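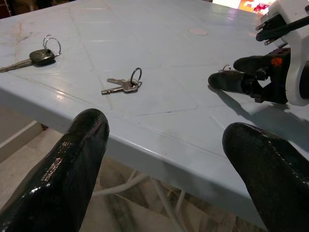

**Gakitside Adds Key Handling to Its Two-Arm Remote Teaching Program**

*Bakarham, May.* Gakitside, a developer of teaching tools for two-arm robots, has released a key-handling module for its Lasness software. The module covers the recording, review and export of tasks in which an operator guides the arms by remote control and the software stores joint positions, gripper opening and camera video on a common clock. It is available to current Lasness license holders at no added charge.

Keys were selected as the first small-metal task in the program. They lie flat, they reflect light, and a ring can turn under the finger while the blade stays still. Two keys on one ring may shift against each other during a lift. These conditions are difficult to script and comparatively simple for a person to handle by remote control, provided the view from the wrist is good enough to place the fingertips.

The release ships with 306 recorded demonstrations. Another 31 were rejected during review, mainly for dropped video or for a pause of more than a few seconds with the gripper closed. Rejected recordings are supplied in a separate folder with the reason noted in the log file.

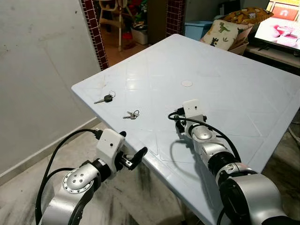
*Two robot arms over a plastic table, with sets of keys on the tabletop between them.*

Demonstrations were recorded in furnished rooms under ordinary household lighting. Gakitside does not require a fixed background or a marked work surface. The operator starts each recording from a rest pose, performs the task and ends it with a foot switch. Start and end points can be trimmed later without changing the source file.

"Earlier versions were set up for blocks and cups, and operators could work mostly from the head view," said Benito Collado, technical lead for Lasness. "With a key ring the last inch matters. We moved the wrist view to the main window and put the head view in the corner. Operators asked for a way to swap the two with one button, so that is in the release as well."

The module adds the following functions:

- Separate speed limits for each arm, adjustable during a recording
- Fine mode, which scales operator hand motion down near the work surface
- Gripper opening shown as a number beside the wrist view
- Automatic flag for any recording in which one arm stays idle throughout
- Text notes attached to a point in time

Fine mode is off by default. When it is on, the scale factor is written to the log with every sample, and training scripts that read raw hand motion must apply it. Scripts that read only joint positions need no change.
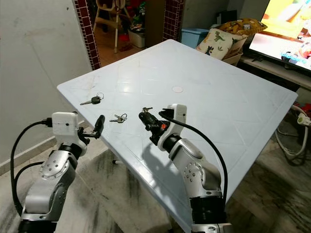
Layouts are varied between recordings. The operator changes the position and heading of each key set by hand before the arms are enabled, and the layout is not repeated on purpose. Gakitside recommends the same practice for customers who record their own data. A set of 300 demonstrations is the suggested minimum for one task in one room; 600 is suggested where the table or the lighting will change.

Training support was developed with Bouzid, which supplies the playback tool used to check recordings on the arms before export. Playback runs at reduced speed and stops if measured joint position departs from the recorded path beyond a set limit.

The module requires the current version of Lasness and one wrist camera per arm. Older recordings can be opened in the new version but will not show gripper opening unless it was logged at the time.

An online walkthrough for license holders will be held Wednesday. Access details are posted in the customer portal, along with the release notes and file format reference.

**About Gakitside**

Gakitside makes software for teaching robots by hand guidance and remote control. The company is based in Bakarham.

**Media contact:** Press Office, Gakitside, Bakarham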